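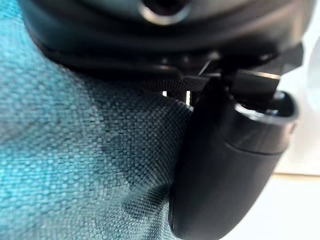

그림 5-1. 쿠션 커버 원단(청록색)의 직조 표면

5. 쿠션 관리와 배치

이 장은 Hadska 소파와 함께 쓰는 Ukari 장식 쿠션의 관리 방법을 다룹니다. 소파 본체의 가죽 관리는 6장을 참조하십시오.

5.1 사용 전 확인

1) 포장을 벗긴 쿠션은 평평한 곳에 두고 10분 이상 부풀립니다.
2) 네 모서리를 안쪽에서 바깥쪽으로 당겨 충전재를 고르게 폅니다.
3) 커버 표면을 손바닥으로 쓸어 보고 올이 튀어나온 곳이 있는지 확인합니다. 튀어나온 올은 당기지 말고 코바늘로 안쪽에 밀어 넣습니다.
4) 지퍼가 끝까지 닫혀 있는지 확인합니다.

참고: 커버 원단은 Declercq 마찰 시험 3,000회를 기준으로 선정하였습니다. 반지나 시계 버클처럼 모서리가 있는 물건에는 올이 걸릴 수 있습니다.

5.2 소파 위에 배치하기

1) 좌석 위의 물건을 치우고 마른 천으로 가죽 표면의 먼지를 닦습니다.
2) 헤드레스트의 높이를 먼저 맞춥니다. 쿠션을 놓은 뒤에 조절하면 쿠션이 앞으로 밀립니다.
3) 쿠션의 옆면을 두 손으로 잡고 좌석 위로 옮깁니다. 모서리 한 곳만 잡고 들지 마십시오.
4) 아랫변을 좌석에 붙이고 윗부분을 등받이에 기대어 세웁니다.
5) 쿠션이 두 개일 때는 사이를 띄워 놓습니다.

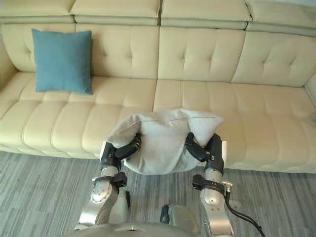
그림 5-2. 청록색 쿠션은 왼쪽 등받이에 기대어 있고, 밝은 회색 쿠션은 좌석 위로 들려 있는 상태

주의: 새 커버는 처음 몇 주 동안 색이 묻어날 수 있습니다. 밝은색 가죽에 놓기 전에 젖은 흰 천으로 커버 뒷면을 문질러 보고, 색이 묻으면 한 번 세탁한 다음 사용하십시오.

주의: 쿠션을 등받이와 좌석 사이의 틈에 끼워 두지 마십시오. 가죽에 눌린 자국이 남습니다.

5.3 바닥에 떨어진 쿠션 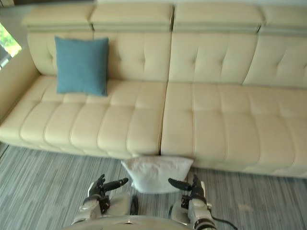
바닥에 닿은 쿠션은 좌석에 올리기 전에 먼지를 텁니다. 양면을 가볍게 두드린 다음 옷솔로 한 방향으로 쓸어내립니다. 카펫의 보풀은 밝은색 커버에서 특히 눈에 띄므로, 회색 줄무늬 카펫에 놓인 그림의 흰 쿠션과 같은 경우에는 바닥에 닿았던 면을 점착 롤러로 한 번 더 닦으십시오. 털어 낸 쿠션은 5.2의 3)부터 다시 배치합니다.

5.4 세탁

1) 지퍼를 열고 속통을 꺼냅니다.
2) 커버를 뒤집어 지퍼를 닫고 세탁망에 넣습니다.
3) 중성세제를 사용하여 찬물에서 약하게 세탁합니다. 탈수는 짧게 합니다.
4) 그늘에 뉘어 말립니다. 건조기는 사용하지 마십시오.
5) 완전히 마른 것을 확인한 뒤 속통을 넣습니다.

참고: 속통은 세탁할 수 없습니다. 오염이 심하면 교체용 속통(품번 Zadiden 59)을 주문하십시오. 속통의 두께가 처음의 75% 아래로 줄어든 경우에도 교체를 권합니다.

개정일: 2025년 2월 11일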